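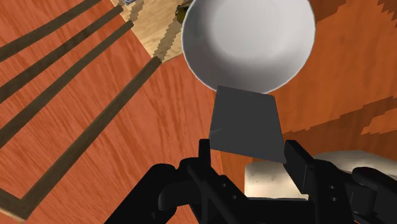
August 28, 2025

Reunion display, workshop notes

Came in early because the big room is ours only until the evening class needs it, and I wanted the long board laid out flat before anyone started stacking chairs on it. The school turns 100 this fall (I still can't quite believe we get to be the ones who build the display!) and I have been putting off writing things down, so this is me catching up on most of the week in one go.

The photo panels first. Finar delivered the backing boards on the old measurements, the ones from April, before we agreed to leave a gap for the radiator. So every board is a little too wide. I stood there being cross for a while and then trimmed one as a trial, and it came out quite clean with the steel rule and a fresh blade, three light passes and no leaning on it. I'll do the rest the same way. Please don't use the table saw on these, it chews the paper face.

We have 30 class pictures scanned so far, and the early ones are lovely, much sharper than the ones from the seventies, which have all gone orange. I tried pulling the color back on a couple and they ended up looking like they were taken underwater, so I've gone back to the plain scans and I think we should leave them alone. People will want to find their own faces and they won't mind the orange.

Four of the class pictures have no year on the back. The uniforms help a bit (the wide collar went out when the Tresen building opened, or so the old newsletter says) but that only narrows it down so far. My idea is to hang them together at the end with a pencil on a string and a card asking visitors to write in what they know. We did something like it for the library open house and the card was full by lunchtime.

Captions: printed a test strip on the cream stock from Begum and it looks warm and handsome, but the small type fills in. Went up to 14 point and it reads fine from a normal standing distance, even for me without my glasses. The names will run to a second line on the bigger classes, so the caption strips need to be deeper than I drew them. I've changed the drawing and pinned the new one over the old one by the sink.

The Diline adhesive strips are a maybe. One panel stayed up overnight on the painted wall and one slid down at the corner, same wall, same strips, so I suspect the wall wasn't wiped properly. Trying again tonight with both spots cleaned, and I've put a heavier board on the left to be mean to it.

Still to do: ask the office about borrowing the trophy case, find the key to the trophy case, finish trimming, order more cream stock before they run out of it again.

2 comments
Share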